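Workshop Tips: Software for Two-Arm Cloth Handling
Posted 2019-06-21 by Wilma Yule

These are the notes we keep at the Wornham bench for anyone writing or fixing the code that moves cleaning cloths about. Most of them came from doing it wrong first. They assume you have two arms, a camera at each wrist and a planner you can edit. Ours is called Guthrie, and the settings named below are Guthrie's, but most planners have something close.

Use one clock for both arms
Run both arms from a single controller loop. We used to run two and pass messages between them, and the arms would drift apart by up to 29 milliseconds by the end of a fold. With a stiff part you might get away with it. With a cloth you get a diagonal crease.

Put the cables in the collision model
The wrist camera cables hang in loops, and the planner has no idea they exist unless you tell it. Model each one as a fat capsule fixed to the forearm, and add a second capsule for the lowest point of the loop. Leave the capsules in when you are testing slowly -- a slow snag still pulls a plug. Anything parked at the back of the table, such as a keyboard or a ruler, gets a plain box. 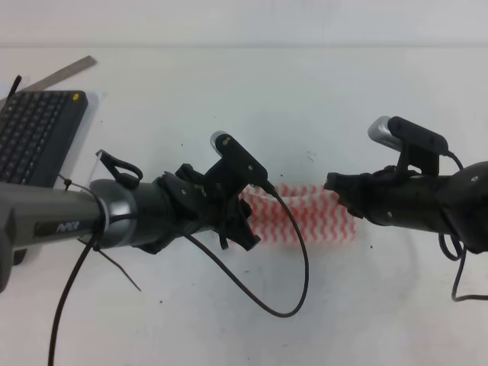

Set a meeting distance
When the grippers work toward each other over a small cloth, put a hard minimum on the gap between them. Guthrie calls it min_gap. Set it in the shared config, never in the task script, or the next script will go without. If a plan fails on min_gap, move the grasp points outward and plan again. Don't lower the number to get through the afternoon.

Find the edge before you find the corner
Striped cloth is hard on corner detectors. Every bend in a wavy line looks like a corner, and Angus Tennant once logged 192 of them on a cloth that has four. What works for us is to separate cloth from table first, fit lines to the outer boundary, and take corners only where two fitted lines cross. A notched hem will make the boundary jagged, so smooth it before fitting. Five pixels of smoothing is enough at our resolution.

White cloth on a white table is the other trouble. Brightness alone won't split them reliably. Let the colored stripes vote for the cloth, then grow outward until the texture changes. Lock the camera exposure while you do it.

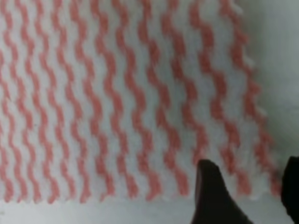 Should I mask the gripper fingers out of the wrist view?
Mask them, using the joint readings to work out where the fingers ought to be. A fixed mask drawn by hand is fine until the gripper opens wider than it was on the day you drew it.

Keep dirt out of the results
Small specks on the table turn up as tiny blobs. Set a minimum area and drop anything under it. Then wipe the table anyway. We had the filter off for most of January and the Irnmont logs from that month are a nuisance to read.

Check contact from more than one signal
Near the cloth the wrist view goes soft and depth gets poor. Use motor current along with the picture, and save both with the same time stamp. The Plernirico log viewer will show them side by side if the stamps match.

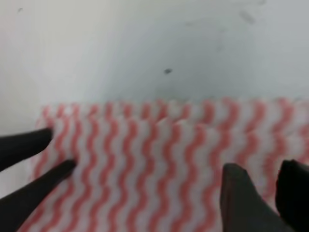

Wrist view with the fingertips at the striped cloth.

Save the plan as well as the video. A recording shows where the arms went, and the plan file shows where they were told to go. File the two under one run number.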